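How to set up a repair-and-return shelf for small household bits

If your kitchen drawer is anything like mine was, it holds a dead torch, three odd keys, a pair of glasses with one arm, and a jumper button that belongs to a jumper you can't find. I love this job! You give all that stuff one place to wait, you set aside one short session a month, and things really do start going back into use. I've kept mine running since June and the drawer now holds cutlery.

What you need

A container you can see into
A packet of tie-on labels
A pencil (ink smudges on the shiny labels)
A basic repair kit: small screwdrivers, needle and thread, strong glue, a few fuses
A notebook

My labels are the Stomo ones from the market in Arkden, but any with string will do. For glue I use Brimix on hard plastics and plain wood glue on everything wooden.

Step 1. Pick the container

Go for something open, so you can spot a broken thing without tipping the lot out. A wire basket is great for this, and the dust falls through instead of settling in the bottom. Keep it small. If it's big enough for a toaster, somebody will put a toaster in it, and then the glasses end up underneath. Put it on a clear table first, before it goes on the shelf, and check that it sits flat.
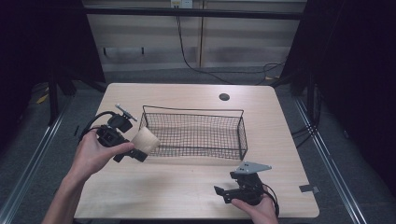
Step 2. Empty the drawers

Go round the house with a bag and collect everything broken that fits in one hand. Coat pockets, window sills, the top of the fridge, the tin where the foreign coins live. Don't stop to mend anything yet, however tempting it is. I once sat down on the stairs with a loose door knob and lost the whole morning (a happy morning, but still).

Step 3. Label as you go

Tie a label to each thing and write two words on it: what's wrong, and what it needs. "Loose arm, screw." "Split seam, thread." If you don't know what's wrong, put a question mark and move on. Very small parts go in an envelope with the label on the outside.

Step 4. Sort by what it needs

This is the bit that made the biggest difference for me. Don't sort by room or by owner. Put all the sewing together, all the gluing together, all the things waiting for a screw together. You get the glue out once, do the lot, and leave it to set while you thread a needle. Fiddly jobs want a pale, plain surface and plenty of daylight, because a dropped screw shows up so much better.

Sit near the window if you can. I start at 10 in the morning and stop after 8 repairs, finished or not, and the rest wait for next month.

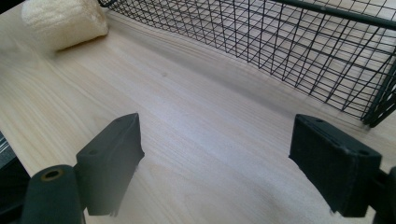 Margit wrote in to say that she stops at four, because past that she gets careless with the glue, and that she does the sewing last so she can carry it off to the sofa. She also keeps the screws from anything she throws away, sorted by length in old spice jars.

I've pinched the spice jar idea and it's brilliant. My first jar is already half full.

Step 5. Return things the same day

Once something is mended, take the label off and walk it back to where it lives. If the glue needs overnight, leave the label on and write "drying" across it. Cross the job off in the notebook, with a word on what worked, so that next time the same chair foot comes loose you'll know which glue held.

Anything that's been passed over three months running goes to a repair shop or gets recycled.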